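Traststead Structured Cabling: Frequently Asked Questions

What does the standard service cover?

Installation, termination, testing and labelling of copper data cabling in offices, schools and small workshops. Fibre links between buildings are quoted separately. We do not supply telephone handsets, alarm panels or mains wiring, although we will work alongside your electrician.

Which category of cable do you fit?

Category 6A is the default for new work. Category 6 is fitted on request where runs are short and the customer has no plans for speeds above 1 Gbit/s. We no longer install Category 5e, but will test and repair existing 5e runs if the sheath is sound and the outlets are accessible.

How long can a single run be?

The permanent link, from panel to wall outlet, must not exceed 90 metres. A further 10 metres is allowed in total for the leads at both ends. Where a building needs more than this, we propose a second cabinet. Our longest run at the Hlongwane warehouse is 67 metres, measured along the tray. Distances taken from a floor plan are usually too short, as they leave out the vertical drops.

Can data cable share a tray with mains cable?

Only with a divider or the separation given in the standard that applies to your site. The distance depends on the cable type and the number of circuits. If your existing trunking has a single compartment, please say so on the survey form. It affects the price.

Do you test every outlet?

Yes. Each link is tested from end to end and the results are supplied as a PDF. Any link with a marginal result is re-terminated and tested again before handover. Test records are kept for 7 years. Replacement copies are free.

Can I use my own patch leads?

Yes, provided they are factory made and of the same category as the installed cable or better. Hand-crimped leads on solid-core cable are a common cause of faults that come and go, and they fall outside the warranty.
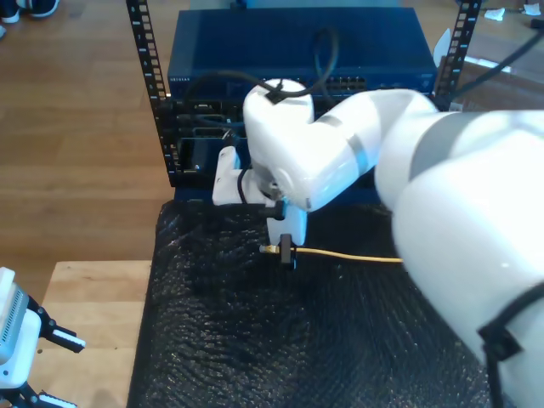
Do the colours of patch leads mean anything?

Colour has no effect on performance, and no scheme is fixed by law. Choose one and write it inside the cabinet door. At the Hestus site, blue is for desks, red for door entry and grey for printers. A yellow lead, such as the one held just behind its connector here, could be given to links between switches. Avoid using more than 5 colours in one cabinet. When unplugging any lead, press the latch and pull on the plug, never on the cable.

How are outlets numbered?

By cabinet, panel and port, so B-2-14 is cabinet B, panel 2, port 14. Customers with a Prurero asset register can have their own numbers printed instead if the list reaches us before the survey.

What notice do you need for a fault visit?

Requests received before 2 p.m. are normally seen on the next working day. Please have the outlet number ready and leave the faulty lead plugged in.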